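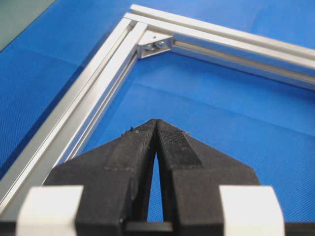

November. Back on the seed germination cabinet, the Prurnia onion lots. Tray moisture on the lower shelf is still drifting and I want it settled before the Zoselico order gets sown. Pulled the shelf supports apart this morning and went through how each one is put together. The lower shelf should sit on aluminum extrusion like the piece on the blue surface, grooves running the length of both bars and a small triangular bracket on the inside of the corner. The old supports are bent sheet and sag at the front, so the water runs forward and the back row of cells dries out first.

Numbers from the last run. 1276 seeds sown across all trays, 138 not up at the final check. Most of the misses were in the back rows of the bottom shelf. Top shelf was fine. Same seed lot, same mix, same lid type, so I am not blaming the seed any more. I did blame it in the last entry - ignore that part.

Mix is the El Fassi fine grade, sieved. It wets slowly if it has been sitting open. Leave it covered overnight with a little water stirred in, then fill. Do not press the cells down with the board, just tap the tray on the bench twice. The pressed cells from the first run crusted over and a few seedlings came up bent under the crust.

Plan for the next run:

Level both shelves before anything goes in, front to back as well as side to side.
Sow 10 trays, all the same lot.
Swap front and back trays every 3 days. Write the swap on the tray label, not just in here.
Water from below only. Lift the tray out to drain, then put it back.

Thermometer: the Stemska probe reads higher than the glass one when both are in the same cup of water. I have been using the glass one for the log. If you take a reading with the probe, write "probe" next to it. There are entries in the summer pages with no note and I can't tell which is which, so I am leaving those out of the germination table.

Lids - two cracked at the vent. Taped for now, tape on the outside. Need replacements before the leeks.

4:40 pm. Filled one tray with plain mix and no seed and left it on the lower shelf, back left. Will weigh it tomorrow morning against the same on the top shelf. Start weights are on the strip of masking tape on the cabinet door.

Still to do: wash the old labels, find the fine sieve lid, order more mix.

We use cookies to remember your settings on this site. Accept | Manage preferences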